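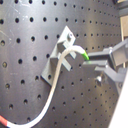 The cable rig at Bemidcombe, seen from the wrist camera. The lime-green tip is the part everyone argues about.

Waqas Hashmi has a low opinion of the word "autonomous," and he would like me to know it before I've found somewhere to put my coat.

"People hear it and think the robot is having thoughts," he says. "Mine is mostly waiting for a timeout."

Hashmi writes software for Tiltgate, a small outfit in Bemidcombe that makes robot arms do connector work: picking up a cable, finding the right end of it, and moving it somewhere useful. His part is the layer between the camera and the motors. Internally it is called Muna, and he has been writing it, rewriting it and apologizing for it for most of his time at the company. The planner underneath, which decides how the arm gets from one place to another without hitting anything, is called Talpur. It was written by someone who has since left, in a style Hashmi describes as "confident."

I had asked to see the difficult problem. He took me to a cable.

It's a white cable with a lime-green connector tip, and it sits in a little gray bracket bolted to a breadboard, the optical kind, with holes all over it. The bracket has two prongs with a slot between them. The cable goes through the slot, flops over the top prong, and waits. The gripper comes in and takes it by the green end. A child could do it, and Hashmi tells me that every visitor says so.

"Then I ask them to write down how the child does it," he says. "That usually gets us to lunch."

The trouble, as he tells it, is that robots like things that stay the same shape. Give a planner a metal block and it will plan around that block all day. You know where one corner is, so you know where all the corners are. A cable makes no such promise. It has a bend in it from however it was last put away. You touch one end and something happens at the other. The bracket exists to take away as much of that freedom as possible, but there's always a bit left over past the prong, and that bit is the bit you have to grab.

"The bracket tells you where the cable is," he says. "The tip is more of an opinion."

For the first version, he did what he says any tired engineer would do and pretended the tip was always in the same place. He measured it once, typed in the numbers, and ran the thing for an afternoon. It worked beautifully until somebody unthreaded the cable and threaded it back in, after which the gripper closed with great precision on air.

"And it reported success," he says. "That's what hurt. It lifted nothing, carried nothing over to the socket, plugged in nothing, and wrote 'done' in the log. I've worked with people like that, but you expect better from a machine."

Muna, in its present form, was the answer to that afternoon. It looks through the camera on the wrist, finds the green, estimates which way the tip is pointing, and keeps nudging the gripper toward it while the arm moves. Roboticists call this visual servoing. Hashmi calls it parking by ear, for reasons he declines to go into.

The green helps a great deal. Against a charcoal board and a gray gripper it's the loudest thing in view, and the first detector was little more than a search for pixels of that color. He was proud of it for 6 days. On the seventh, a colleague leaned in to look, wearing a green lanyard, and the arm began a slow and purposeful turn in his direction.

"We have a stop button," Hashmi says. "It's a good button. I recommend it."

The detector is now a small trained network, which knows about shape as well as color and has so far shown no interest in anyone's lanyard. It was trained on 2,000 labeled pictures, and he labeled a fair share of them himself, in August, with the air conditioning out. He doesn't seem to want sympathy for this, though he does bring it up twice.

I asked what a normal day looks like, expecting something about neural networks. He talked about time stamps for twenty minutes.

The issue is that the picture is always old. By the time a camera image has been captured, sent over, run through the detector and turned into a position, the arm has moved. In his setup the gap came to 70 milliseconds. At rest, that means nothing. With the arm on its way in, the software is steering toward where the tip used to be, seen from where the wrist used to be, and the two errors don't have the decency to cancel out.

"For weeks we thought the detector was bad," he says. "It would miss to the same side, every time, by a whisker. We retrained it. We relabeled. I changed the lighting. I had a theory about the lens that I'd rather not see in print."

And the fix?

"We were pairing the image with the arm position from when the image arrived. You want the arm position from when it was taken. It was one line. Well, one line and a buffer. The commit message is not polite."

He pulled it up for me. It isn't.

When I suggested that this must have been satisfying, he considered it for longer than I thought the question deserved. "It's like finding your glasses on your head," he said. "You're glad to have them. You don't call your mother."

There is a rivalry of sorts between Muna and Talpur, which Hashmi narrates as though he were not the author of one and the only maintainer of the other. Talpur likes to plan the whole motion in advance and then carry it out. Muna likes to change its mind. For a long time the two were joined by what he calls a handshake and what the code calls temp_bridge_2: Talpur would bring the gripper to a spot a little short of the cable, stop dead, and hand over control. Then Muna would wake up, look around, and creep in the rest of the way.

It worked, but the stop looked awful. Visitors would ask whether it had crashed.

"I used to say it was thinking," he says. "I'm not proud of that, given my views."

The newer arrangement lets Muna adjust the end of Talpur's plan while it is still running, within limits. The limits are the interesting part. If the correction is small, it gets blended in and the arm never pauses. If it's large, something has probably gone wrong - the cable has slipped, or the detector is looking at something it shouldn't - and the arm backs off and takes another look. Deciding where small ends and large begins took up most of the fall.

I asked how he picked the number.

"Scientifically," he said, and then, after a moment, "I made it bigger until it scared me and then I made it a bit smaller."

There's a file of such numbers. He scrolled through it with the expression of a man showing you his garage. The file has 46 settings in it, and by his own account he understands most of them. One is labeled DO NOT TOUCH. Next to it is a comment asking why, and next to that a second comment, in a different style, saying "ask whoever wrote this." Hashmi believes he wrote all three.

The grasp itself turns out to be the easy half. The two fingers are parallel, and once the tip is in the gap between them there isn't much left to decide. What matters is knowing you've got it. The gripper can report how far its fingers closed, so if they meet, there is no connector between them, and Muna no longer writes "done" in that case. It also watches the motor current. A third check is planned, in which the arm lifts slightly and uses the camera to see whether the green has come along for the ride.

"Three ways to ask 'are you holding it?'" he says. "I ask my kids once and believe them, so I don't know what that says about me."

Putting the cable back is harder, and here he gets almost serious. Taking a cable out of a slot means pulling on the part you can see. Threading it in means getting a soft thing to go between two hard things while holding it some distance away, and the soft thing is free to buckle. For now the arm only tries it at low speed, with the tip pointing in a direction that Hashmi found by hand. He would like the software to find that direction on its own. He has a branch for it. The branch is named after a swear word in his grandmother's language, and he asked me not to guess at the spelling.

Would simulation help? Tiltgate has one, and it is used every day for checking that Talpur won't drive the elbow into the table. For the cable, he is less keen. The simulated one behaved like a string of sausages when he first loaded it. After a good deal of tuning, it behaved like a string of stiffer sausages. He uses it to catch stupid mistakes before they reach the hardware, and he says that's worth having, stupid mistakes being the main product of any software team he has been on.

What he has come to rely on is the recorder. Every attempt is saved: the wrist video, the arm positions, what the detector thought it saw, and which of the settings were in force. When something fails, he can replay it at his desk against a new version of the code, without moving the arm at all. He'd give up the network before he gave up the recorder, he says. He wrote the first version over a weekend out of spite, following an argument about whose module was at fault.

Whose was it?

"The replay was inconclusive," he says, and offers me a coffee.

Over the coffee I tried the large questions, as one is supposed to. Will machines be doing all of this soon? He thinks they'll be doing some of it, slowly, next to a person who has stepped out to take a call. Does he worry about that? He worries about the driver update that came through last week. Has the work changed how he sees people?

"I watched my daughter plug in her tablet charger the other day," he says. "In the dark, without looking, talking the whole time. She got it in backward, flipped it, got it in. No camera. No plan, as far as I could tell. I stood there in the doorway like an idiot."

Then he went back to his desk, where a test had stopped partway with an error he hadn't seen before. He read it out loud. It was one of his own, and it said, in full, "this should never happen."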